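Handout 6: Reflections, Highlights and Other Things Your Eye Edits Out
Drawing 251, Looking Before Drawing
Instructor: Iraklis Deligiannis
Revised 1/13/23

Bring this to the studio. Copies left at home have a poor record of improving anyone's drawing.

1. Shiny and dull

A dull surface scatters light in all directions, so it looks much the same from wherever you stand. A shiny one sends most of the light off at the angle it came in. Move your head and the highlight moves too. Students who draw the left half of a teapot sitting up and the right half slouching end up with two teapots, and I have been handed a good many of these.

Most things are a bit of both. Eggshell paint, an apple, your own forehead under the studio lamps.

2. What a highlight is

A highlight is a picture of the light source, badly squashed. On a flat mirror it keeps its shape. On a surface that bulges outward it shrinks, and on one that curves in a single direction, like a pipe, it stretches into a streak running along the length. Ask where the lamp is before you put in a white spot. The small white square so beloved of cartoon cherries is a window, and your cherry may not be near one.

3. Edges

There are two kinds worth separating tonight. A hard edge is where one form stops and another starts. A soft edge is where a form turns gradually away from the light. Beginners outline both with the same line, usually the darkest one they own.

A cast shadow tends to be crisp near the thing casting it and goes vague farther out. Squint. If it vanishes when you squint, draw it lightly or leave it alone.

4. White things and dark things

White objects are rarely white on the page. Save bare paper for the highlights and tone down everything else, even if it feels rude. Matte black is the reverse: most of it is dark gray, and you need far less pure black than you bought.
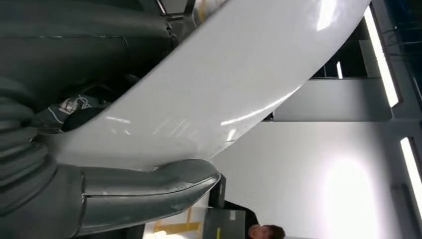
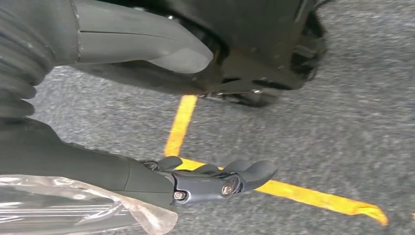

Fig. 4. Curved white panel with streaked highlights (first); matte black shell and dark gray parts (second).

For next time: 7 thumbnail studies of one spoon, one lamp, lamp moved each time. Soft pencil only. Read the October notes on value scales if you missed them - they are still on the shelf by the sink, under the plaster foot.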